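Price the fixtures before the arm

Plants that buy a robot for computer teardown tend to budget for the arm and forget the tray that holds the parts. At Drudby, the first quote for a gray 3D-printed tray came to $1,332. Grippers, at $3,877, were a separate line - and the planners wanted 2. Ask vendors to list both, and leave bench time for every case model you plan to run.

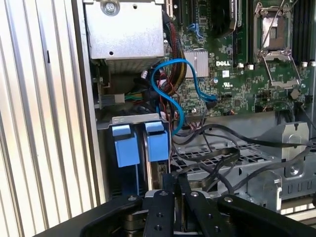
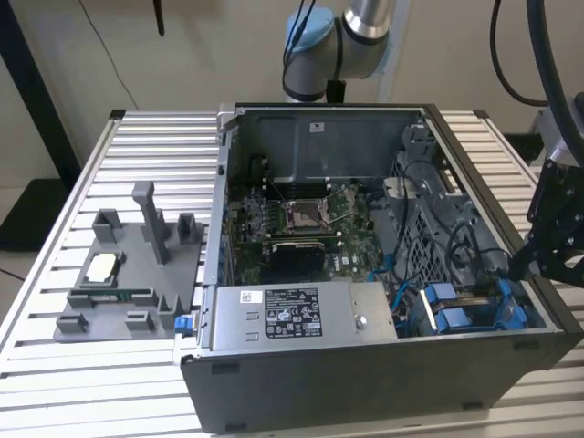 Dell desktop with the side panel off and the CPU socket empty.

By Sharada Devadiga | 2025-04-02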